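2020-04-05

Second Sunday of staying in. The sourdough starter has died again. I gave it a decent burial in the food caddy and told Ga-eun on the phone, who said hers had doubled overnight and was now living in a stockpot. She offered to post me some. I said I'd think about it, meaning no.

The jigsaw is going worse. It's the harbour at Tandcombe, 1000 pieces, of which I would swear 900 are sky. I found it in the cupboard under the stairs with the price sticker still on, 50p from the church sale, and I now understand why somebody let it go. The boats went in on Thursday, the sea wall on Friday, and since then I have placed four bits of cloud and taken two of them out again.

Soup for lunch, the last of the leek. Ate it standing up in the kitchen like a horse. I've started having lunch at half past eleven, and if this carries on I shall meet breakfast coming the other way. 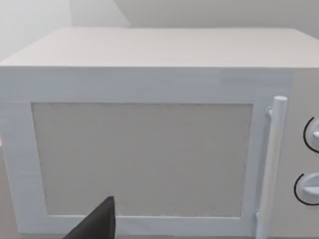 Rang Mum at two. She has been sorting photographs and wanted to know who the man in the brown jumper was at my cousin's wedding. I said I couldn't see the man in the brown jumper, being on the telephone. She described him for some time. We settled on Sang-wook Han, who used to do her gutters, though why he'd have been at the wedding neither of us could say.

Went out for my walk after that. Up past the allotments, round the back of the school, home by the canal. Met Apinya coming the other way and we had a shouted talk across the towpath about seed potatoes. She has 169 library books' worth of time on her hands, she says, and the library's shut. I promised to leave the Grurnitz novels on her step. They're very long and everybody in them has a cough, so perhaps I'll leave something else.

A man on a bicycle rang his bell at us both and we flattened ourselves into opposite hedges.

Back to the jigsaw until the light went. One piece. I had it in upside down at first and was quite pleased with it that way.

Must ring Seung-woo tomorrow about the October booking, and put the bins out. It's the green one this week, I think.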